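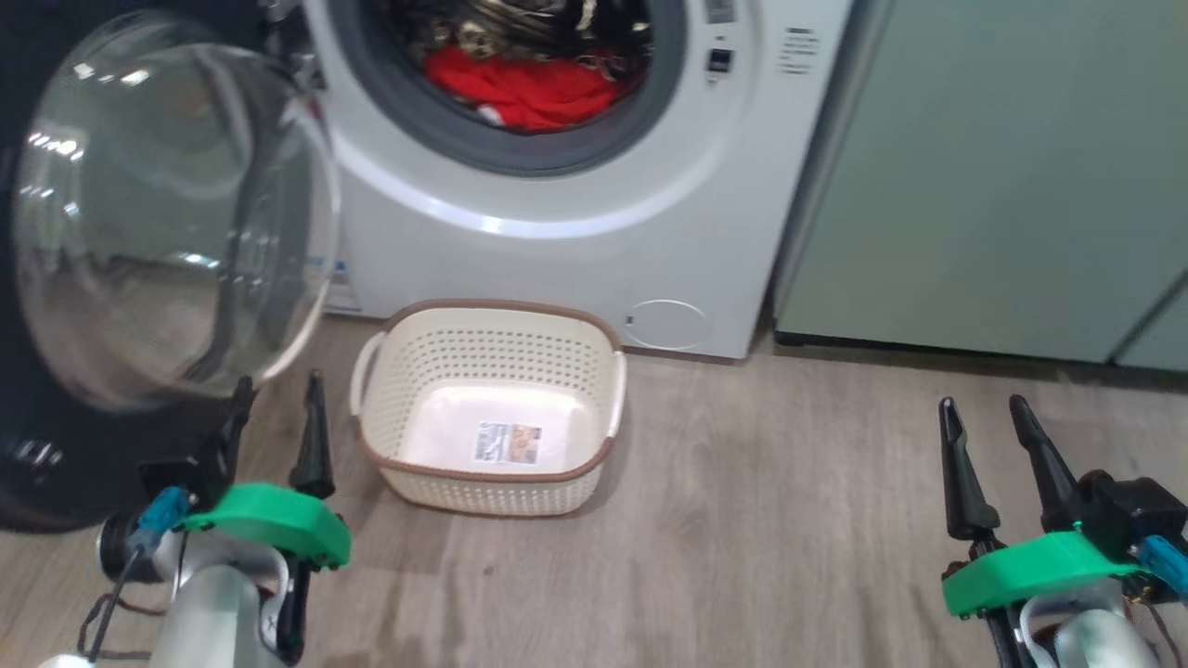
Laundry Day in a Small Apartment: Our Household Routines Project

25 Jan 2018

Why we picked laundry

Everyone in our group does laundry, and it took us one lunch to find out that we all do it differently! One of us sorts by color, one sorts by fabric, and two of us just stuff it all in and hope. Our course asked for a report on an everyday job at home, so this one was an easy vote.

We called the project Broltness (a made-up word from a group chat that stuck) and did most of the work at an apartment in the Godoy building, where the washer stands next to a tall pale green cabinet. It has a round door that swings open to the left, so the basket goes on the floor right in front of the drum.

What we did

We wrote down each step of unloading: open the door, set the basket down, pull out the clothes, check the drum, carry the basket away. Then we tried changing one thing at a time. We also handed out a survey in the Ginska and Borkari dorms. We printed 200 forms and got 80 back, which made us really happy, because the last group to do a survey there complained that they hardly got any.

The basket

We had a surprising amount of fun with this part. The basket we used is cream plastic with a brown rim and little holes all over the body. It still has the product sticker on the inside. The cutout handle on the end is great for dragging it closer with one hand while the other hand is full of wet shirts. A basket without handles was much more annoying, and we dropped socks every single time.

Bright reds and busy prints

The survey had a question about mixing colors. Of the people who answered, 61 said they wash red clothes with dark ones and don't worry about it. We had a red piece in with dark printed clothes in our own load too, so we can't judge! One person wrote a long and very funny note about a pink towel from 2007 that is still in use.

What we would change

We started the survey in August, when half the dorm rooms were empty, and we should have waited. We also forgot to ask how many people share each washer. Our next try will cover drying racks, and we already have a page of questions for it.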